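El brazo que aprende a poner la mesa

Bhupendra Agarwal me recibe con un café y una advertencia cariñosa: en Skeston, antes de hablar de inteligencia, se habla de tornillos. Su célula lleva seis semanas en marcha y él la cuida como otros cuidan un huerto – con paciencia, con un cuaderno y con la llave Allen siempre en el bolsillo.

Cada mañana repasa las puntas de la pinza, comprueba que ningún cable quede tirante y pone a cero las articulaciones. Luego vienen los platos y los cuencos de colores, ¡90 repeticiones antes de comer!

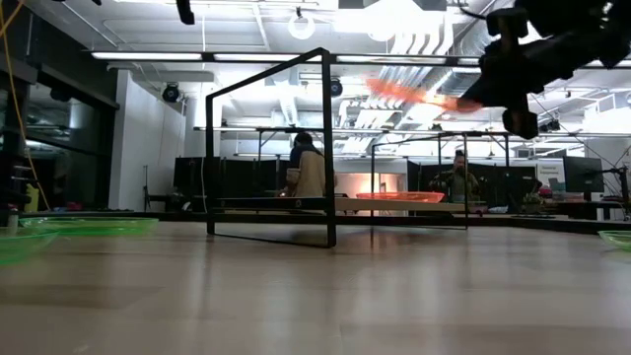
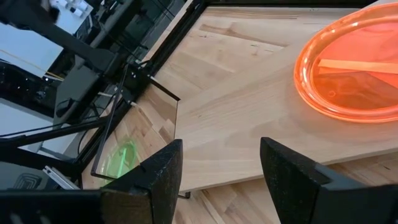
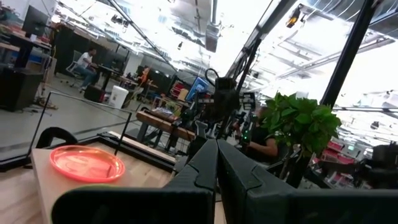 Lo que más guerra da, me cuenta, es la holgura. Al llegar a los 2,000 ciclos los dedos empiezan a cerrar un pelo torcidos, y entonces toca desmontarlos, limpiar las guías y volver a calibrar sin prisas. En diciembre perdió una tarde entera por un conector mal asentado, y todavía se ríe al recordarlo. El recambio lo pide a Kruger, y mientras llega – suele tardar, qué se le va a hacer – trabaja con el juego viejo, a menos velocidad.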